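okay so the sync tool finally works and I need to tell somebody about it, so you get a thread

Background for anyone new: I write the playback and alignment software for a project called Villca. Two hand-held grippers, three cameras (one on each gripper, one up on the head), and every one of them has its own idea of what time it is. Fun!

Since May I'd been lining the streams up by timestamp and trusting it. Then Katia Fabbri opened a session in the viewer and asked why the left gripper closed before the hand did. Great question, Katia. Ruined my week.

The culprit was drift. The wrist clocks start out fine and wander off a little more every minute. On one long session I was 9 frames out by the end, and a policy trained on that learns to grab at air.

So the new version (I'm calling it Trurnar, Roel Vanhove hates the name) ignores the clocks after startup. It works out the motion of each camera, looks for the little bumps where a hand changes direction, and slides the streams until the bumps agree.

Some views of the kind it has to chew on, two from the grippers and one from the head:

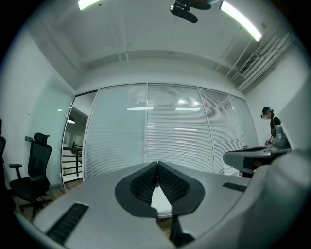
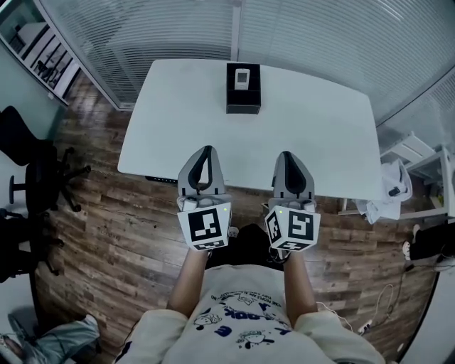
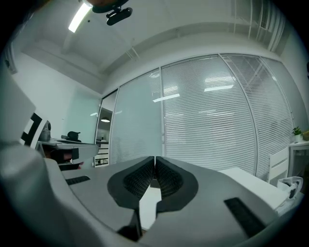 Straight lines bend a lot in those wrist views, so the lens model matters way more than I wanted it to. Fisheye calibration first, motion second. I did it the other way round for a whole month and got very confident garbage.

The marker cubes under the jaws in the head view are my favorite thing in the whole setup. When the tracker gets a clean look at one, I have a gripper pose that doesn't depend on the wrist camera at all, and I can check my alignment against it.

Somebody asked in the replies: does it have to run live, while people are recording?

It runs afterward, as a batch job on the saved files. Live would be nice someday, but it wants to look forward and backward in time to place each bump, and you can't look forward live.

Numbers, for the three of you who like numbers: 1,217 clips reprocessed, and the search window is 300 milliseconds either side. Any wider and it starts matching the wrong bump (ask me about the stirring clips, or please don't).

Still broken: sessions where both hands hold still for ages. No motion, no bumps, nothing to match. Right now it flags them and gives up. Lise MacLeod wants to interpolate the drift across the gap and I think she's right, I just haven't written it.

Next up is the viewer, which still plays the left stream upside down if you scrub too fast. Going to get a sandwich first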